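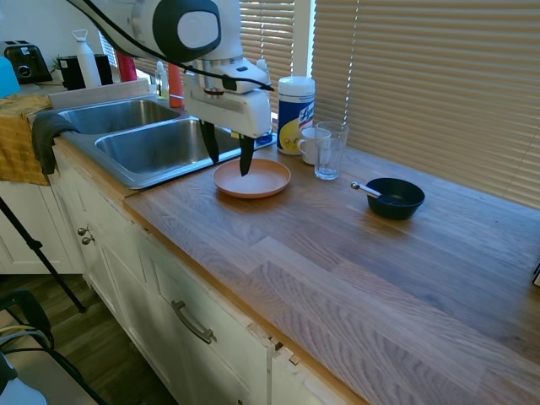
「シーズン1072点」は誰の記録なのか

2025年7月31日
コメント 2件｜シェア 15
印刷する｜メールで送る

またプレトビル（Pretville）のクリケットの話をする。興味のない人は飛ばしてほしい。私が寝る前にスコアカードを眺めているだけの、遠い町のクラブリーグの話である。

6月の終わりごろから、キース・ホアニ（Keith Hoani）がリーグのシーズン最多得点記録を塗り替えた、という書き込みをあちこちで見かけるようになった。数字は1072点。クラブの公式ページにも大きく出たし、ファンがまとめている掲示板では「今後破られることはない」とまで書かれていた。破られることはない、という言い方が私はまず好きではない。前の記録のときも同じことを言っていた人たちだ。

ホアニがいい打者なのは認める。左打ちで、構えが低くて、スピナーに対して足がよく動く。配信で見たかぎりでは、この春いちばん安心して見ていられる打者だった。オフサイドを抜くドライブなど、画質の悪い配信でも音だけで当たりのよさが分かる。だからこれは彼の悪口ではない。数えた側の話をしたい。

1072点の内訳

クラブのページには合計しか載っていない。打席数は15イニングとある。ならば15枚のスコアカードを足せばいいはずで、私は暇なので足してみた。合わない。

合わない理由はすぐ見当がついた。リーグ戦のカードだけだと15枚に届かないのである。残りはどこから来たかというと、開幕前にイカム（Ikham）へ遠征したときの試合と、カップ戦の一回戦だった。カップ戦はまだいい。公式戦だと言われればそうかもしれない。問題はイカムのほうで、あれは当時の告知に「フレンドリー」と書いてあった。親善試合だ。両チームとも控えの選手を入れ替えながら使っていて、途中で守備位置についている人間が名簿の誰なのか、配信の実況も分からなくなっていた試合である。

その試合でホアニは百点を超えた。立派な百点だったと思う。ただ、相手の先発投手は途中で引っ込み、後半は本職がウィケットキーパーの選手まで投げていた。キーパーがパッドを外して投げる試合の得点を「リーグ記録」に入れていいのか。私にはどうしても飲み込めない。

去年までの記録保持者はクライヴ・ラッド（Clive Rudd）だった。彼の数字に親善試合が入っているかどうか、これも調べた。古いカードは写りの悪いスキャンしかなく、読めない欄もあるのだが、少なくともその年の遠征試合は合計に含まれていない。ラッドのほうは抜いて、ホアニのほうは足す。これで比べて「更新」と言われても困る。

掲示板にそう書いたら、嫉妬だと言われた。誰が誰に嫉妬するのだろう。私は日本の集合住宅で夜中に麦茶を飲んでいる中年で、ホアニともラッドとも面識がない。

324という数字も少しあやしい

ついでなのでもうひとつ。ホアニの記録とセットでよく出てくるのが、ヒンダッハ（Hindach）戦でチームが出した324点である。「クラブ史上最高のチームスコア」と紹介されている。

試合は私も見ていた。序盤は静かで、最初の何オーバーかは眠くなるくらい点が入らない。それが中盤からどんどん加速して、最後のオーバーには観客席の話し声が中継のマイクに全部入るほど騒がしくなった。面白い試合だったことは間違いない。

ただ、あの日の境界線は短かった。グラウンドの片側で芝の養生をしていたため、ロープを内側に寄せていたのである。これは実況のポーリーン・アクロイド（Pauline Ackroyd）が試合の初めに二度も言っている。普段なら捕られていた打球が、何本もロープを越えて六点になった。相手も同じ条件で打ったのだから公平だ、という反論は分かる。勝敗については公平だ。けれど過去のスコアと並べて史上最高と呼ぶなら、ロープの位置は脚注に書いておくべきだと思う。

脚注の一行くらい、何の手間でもないはずである。それがどこにもない。クラブのページにも、リーグのまとめにも、例の掲示板にもない。今から何年かたてば、324という数字だけが残って、短いロープのことを覚えているのは実況の録音と私のような物好きだけになる。録音だって、いつまで公開されているか分かったものではない。

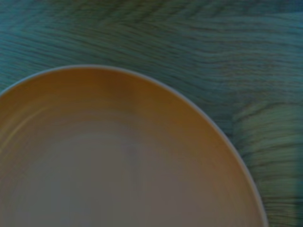
クライヴ・ヘブデンに訊いてみた

自分の足し算が間違っている可能性もあるので、リーグの記録をまとめているクライヴ・ヘブデン（Clive Hebden）にメールを出した。クライヴが二人いてややこしいが、こちらは選手ではないほうのクライヴである。以前、スコアカードの誤記を知らせたときに丁寧な返事をくれた人だ。

今度も返事は来た。要約すると、こういうことらしい。

・シーズン記録に何を含めるか、明文の決まりはない
・昔から各クラブの申告をそのまま載せている
・親善試合を含めるクラブもあれば、含めないクラブもある
・疑問の声は以前にもあったが、揃える作業をする人手がない

正直な返事だと思ったし、腹も立たなかった。むしろ、こちらの疑いがほぼそのまま認められてしまって拍子抜けした。つまりリーグには「シーズン最多得点」という同じ名前の欄があって、クラブごとに別のものを書き込んでいるわけだ。身長の欄に靴を履いて測った人と裸足の人が混ざっているようなもので、一位を決めること自体に無理がある。

ヘブデンは最後に「来季から見直すかもしれない」と書いていた。かもしれない、である。私はこの手の「かもしれない」をいくつも見てきた。雨で流れた試合の勝ち点をどうするかも、同じ言葉のまま何シーズンも過ぎている。期待はしない。

ユアンの投球は本当に速いのか

記録の話をしたら、速度の話もしないわけにはいかない。

今季、ユアン（Yuan）のクラブが投球速度の表示を始めた。配信の隅に数字が出る、あれだ。最初はうれしかった。アマチュアのリーグでも速さが分かるのは楽しい。ところが見ているうちに首をかしげることが増えた。助走の短い、どう見ても変化でかわすタイプの投手が、チームの速球派と大差ない数字を出すのである。打者の反応を見れば違いははっきりしている。速球派の球には振り遅れているのに、もう一人の球は引きつけて後ろ足で叩いている。それで数字はほとんど同じだと言われても、私は打者の体のほうを信じる。

計測の機械がどこに置いてあるのか、どの時点の速度を拾っているのか、説明はない。手を離れた瞬間なのか、バウンドしたあとなのか。これで数字はまるで変わる。置き場所だって真後ろと斜めでは同じにならないだろう。にもかかわらず、シーズン半ばには「リーグ最速」という見出しの動画が上がり、リーグのほかのどのグラウンドでも計測などしていないのに、最速が決まってしまった。一か所でしか測っていない最速とは何だろう。

ラニア・マンスール（Rania Mansour）のブログだけは、この件で慎重だった。彼女は表示された数字を一切使わず、打者がどれだけ遅れたか、キーパーがどこに立ったかで投手を比べている。キーパーの立ち位置というのはうまい目のつけどころで、守る側は痛い思いをしたくないから嘘をつかない。数字が出ない書き方なのでシェアはされにくいだろうけれど、私はあちらのほうが読んでいて納得がいく。もっとも、彼女がユアンの若い投手を買いかぶっているという点については、私はまだ同意していない。コースが甘すぎる。あの球はヒンダッハの上位打線なら見逃さない。

それでも数字を見てしまう

ここまで書いておいて何だが、私は数字が好きだ。好きでなければ、よその国のクラブの遠征試合まで足し合わせたりしない。打率の欄が小数で揃っているのを見ると気分がいいし、投手のエコノミーが少しずつ下がっていくのを追うのも楽しい。

好きだからこそ、出どころの分からないものを混ぜられるのが嫌なのだと思う。味噌汁に出どころの分からない具が浮いていたら、おいしくても箸が止まる。

1072点という数字が掲示板でひとり歩きしているのを見るたびに、ホアニ本人はどう思っているのか気になる。試合後の短いインタビューで記録のことを訊かれた彼は、少し困ったように笑って「数えていなかった」と言い、次の試合の天気の話を始めた。謙遜だったのか、イカムの分が入っているのを知っていて触れたくなかったのか。後者だったら私は彼をもっと好きになるのだが、これも勝手な想像なのでやめておく。

公平を期すために書くと、イカムの試合を抜いても彼は今季のリーグで一番打っている。これはどの数え方でも動かない。動くのは「史上」の二文字のほうだけで、そこさえ引っ込めてくれたら、私も一緒に拍手をする。いい打者のいいシーズンに、なぜ余計な看板を立てるのか。クラブが来季の会員を集めたいからだろう、と私は見ている。確証はない。

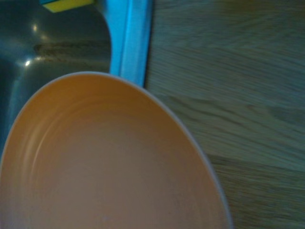 内側がうすい橙色の、大きな丸い器。

追記

公開後に読者の方から、ラッドの記録の年にもカップ戦は数えられているのではないか、という指摘をいただいた。見直したところ、そのとおりだった。カップ戦については両者とも含む、で揃っている。本文の「カップ戦はまだいい」という書き方は少し意地が悪かったかもしれない。ただし親善試合の扱いは上に書いたとおりで、そこは変わらない。

もう一件のコメントは「そんなに気になるなら自分で記録集を作ればいい」というものだった。考えなかったわけではない。しかし古いスキャンの読めない欄を私が推測で埋めはじめたら、それこそ私が文句を言っている相手と同じことをする羽目になる。読めるカードだけで表を作るという手はあるので、涼しくなったら手をつけるつもりでいる。イカム遠征のカードの鮮明な写しをお持ちの方がいたら、コメント欄から知らせてほしい。後半に誰が投げていたのか、まだ一人だけ名前が分からない。

コメント 2件｜シェア 15
印刷する｜メールで送る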